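## On Loan This Month: the Sernier Two-Arm Kitchen Kit

Many of you stopped me at the April open house to ask whether we would ever get a proper two-arm kit in for members to try, and I'm very happy to say the answer is yes! Kula has lent us their Sernier tabletop set through the end of the season, and Shirin Ranjbar and I have been spending our Wednesday evenings with it (and quite a few lunch hours too, if I'm being truthful).

What you get for the rental fee is a pair of arms, a gripper for each, the control software and two remote training sessions. We went straight for the cooking exercises, which use ordinary pots and food you could buy at any grocery store, and I have to say that working with things you know from your own kitchen makes the learning a good deal friendlier. You already know how corn ought to be picked up, so you can see right away where your settings need some help.

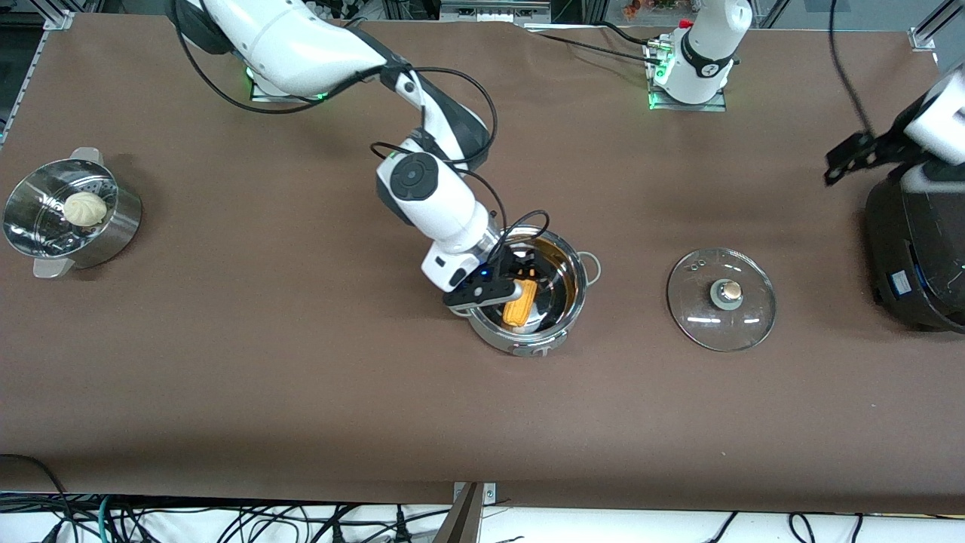

Setup took us three hours, most of it spent on cabling and on reading the mounting chapter twice over. The manual is well written but assumes you have bolted down an arm before, and Shirin had to call Kula about the calibration step. Dzifa Zakaria picked up on the second ring and stayed with us until it was done, which was awfully kind of her.

My one real grumble is the grip force menu. It's buried two screens deep, and you'll want it constantly when you switch from something firm to something soft like a bun. Dzifa tells me a shortcut is planned, so fingers crossed!

If you'd like a turn, write your name on the sheet by the front desk or send Shirin a note. Slots run two hours, beginners are very welcome, and please bring your own snacks, as the practice food has been handled quite enough.

— Kamran Memon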